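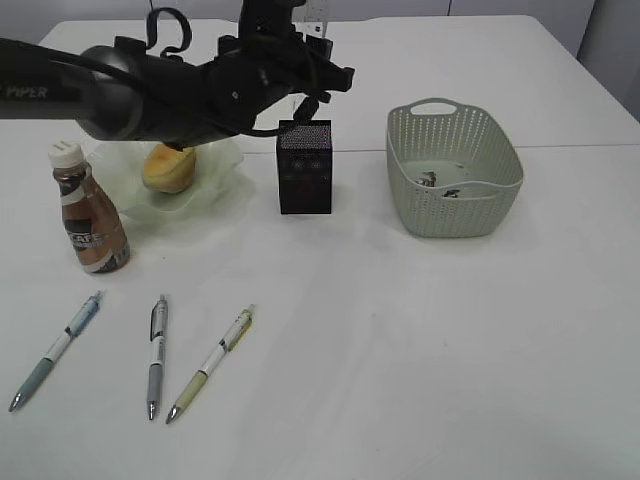
The Vamurora basket is the one we have carried the longest at Stendora, and if you've ever been in the shop you have probably moved one out of your way to get to something else. It's a plain rectangular basket in sage green plastic, made for the kind of small things that collect on a table over a day and don't really live anywhere. Set out on a white tabletop next to a bottle of coffee drink, with a piece of fruit sitting on a green plate with a ruffled rim, it looks very much the way it looks at my own house by ten in the morning, when breakfast is over and lunch is nowhere in sight. The corners are rounded, the walls are perforated with rows of small oval holes, and there's a handle opening cut right into the rim so you can hook your fingers in and pull it toward you across the table.

Print this page
E-mail this page

I should say something about the color first, as that's what most people ask. We call it sage, and it's a soft gray sort of green, quiet enough that you can leave it out all week and not feel as if you've got a piece of the laundry room on the dining table. It gets along nicely with white, with pale wood, and with other greens too, which surprised me a little. The scalloped plate is a paler green and you can see some light through it, and I wouldn't have thought to put the two together until somebody left them side by side on the counter and I liked it so much that I left them there until closing. If you are trying to match a kitchen wall or a set of towels, though, please do write and ask for a color chip. Screens are all different and I would much rather mail you a chip than have you mail me a basket.

What it's good for

Well, fruit to begin with. The holes let the air move through the walls, and a few peaches or plums seem to me to do better in it than in a deep glass bowl, where the ones on the bottom always get forgotten. For one really nice ripe piece that you mean to eat today I would still put it on a plate by itself, where you'll notice it, and keep the basket for the ones that are waiting their turn.

Then there are the bottles and jars. A lot of our customers use theirs for the drinks and sauces that come out of the refrigerator at every meal and have to go back in again afterward. You load it once, carry it over, set it down, and nobody has to get up for the hot sauce. Bottles with a tapered neck and a rounder body (coffee drinks, salad dressing, that shape) like to stand up against a corner, and I usually tuck a folded dish towel in next to them if I'm going as far as the porch.

And then there is everything else - chargers, mail, reading glasses, the tape measure, the good scissors, whatever small black box has been sitting on your table since the weekend waiting for someone to take it upstairs. I know there are people who will tell you that a basket for odds and ends is just a drawer without a front on it, and they may be right, but I have found that I'll pick up a basket and walk around the house with it putting things back, and I have never once done that with a drawer.

We also sell a good many for bathrooms. If you wash your hair in the tub you'll want your shampoo in something that drains, and this does that perfectly well. Set it on the edge for a few minutes before you put it back in the cupboard and the drips will find their way out.

Looking after it

Warm water, dish soap and a soft brush. The oval holes are small, and if you've had onions or potatoes in the basket you will find that the papery bits get into them, so I keep an old toothbrush under the sink for going along the rows. It takes a minute or so and it's rather a pleasant job if the radio is on. Rinse it and stand it upside down on the rack.

Please don't put it in the dishwasher on the hot cycle. Some people do, and some of them get away with it for years, but the rim can go wavy on you, and a wavy rim is lovely on a plate and not so lovely on a basket you're hoping to stack. Keep it off the stove, too, and off the top of the toaster oven. I mention the toaster oven for personal reasons.

If you get a coffee ring or a bit of tomato on it, a paste of baking soda and water left on for a while and then wiped away will usually do the trick. I'd stay away from scouring powder and from the rough side of the sponge, as they leave fine scratches that hold onto dirt later.

Sizes and ordering

The Vamurora comes in 2 sizes, which we list simply as the regular and the deep. The regular is the tabletop one, low enough to reach into while you're sitting down. The deep is meant for the floor of a pantry or the shelf over a washer, and it takes taller bottles without any fuss. They nest inside one another when empty, regular with regular and deep with deep, so if you buy a few for a summer party you won't be looking at them all winter.

The regular is item number 97 in our catalog and that's the number to give if you order by telephone. We ask for a minimum of 3 on mail orders. I'm sorry about that, I know it's a nuisance if you only need the one, but a single basket costs nearly as much to ship as a little stack does and I couldn't in good conscience charge you for that. Most folks find a use for the others. If you truly only want one, come by the shop in Ukeck and take one off the pile, and have a look at the rest of the table while you're at it.

Schools, churches and offices are welcome to ask about bulk orders. The largest we've ever filled was for 500, and we managed it, but I would ask you to give us plenty of warning if you have anything like that in mind. Orders placed in August tend to move slowly with all the back-to-school things going out.

If your basket arrives with a crack or a rough edge on the handle opening, put it aside and write to us. We'll send another, and you needn't return the first. I run my own thumb around each rim before it's packed, but I've been known to chat while I do it.

Goes nicely with

The Yin tray, in off-white, is low and flat and slides underneath the regular basket to catch crumbs or drips. It's a good idea if you keep the basket on a wood table, or if you're using it for berries. We'll pack them together if you order both. There is also a cotton liner for the regular size with a drawstring at the top, in natural or navy, that keeps very small items such as hair pins and push pins from working their way out through the holes. The liner can go in the washing machine with everything else. Dry it flat or it'll come out looking like a sock.

With thanks for reading all the way down here,
Azra Matić
Stendora

Comments

dorrie_k
I bought the regular ones for my mother's kitchen and ended up keeping one back for myself. She has hers by the window with lemons in it. Mine has got mostly batteries. Is the liner deep enough to fold over the rim? I don't want to have to use the drawstring.

Azra Matić
Hello Dorrie, yes, it folds over by a good couple of fingers on all sides. Just leave the string loose and tuck it underneath. It will cover up the handle opening, so you would be lifting from below, but for batteries I expect you don't carry it very far.

Tall Paul
Good basket. Wish it came in a darker green. Mine shows newsprint.

mbw
Does the handle opening hurt your hand when it's full? We had a different brand where the edge was sharp enough to leave a mark and I gave up on it. I want something for carrying jars down to the basement, maybe a dozen pints at a time.

Azra Matić
The edge on ours is smooth, but a dozen pints is a lot of weight to hang from your fingers on a staircase! I'd split them into two trips, or carry it with an arm underneath. The deep one would fit them better than the regular.

mbw
Thanks, will try the deep. Ordering Monday.

Jeannine
Mine went through the dishwasher by accident (husband) and it's fine, a little bowed on one long side. Still holds the apples. Could you tell me if you sell the ruffled green plate, and does it come in a bigger one for cake?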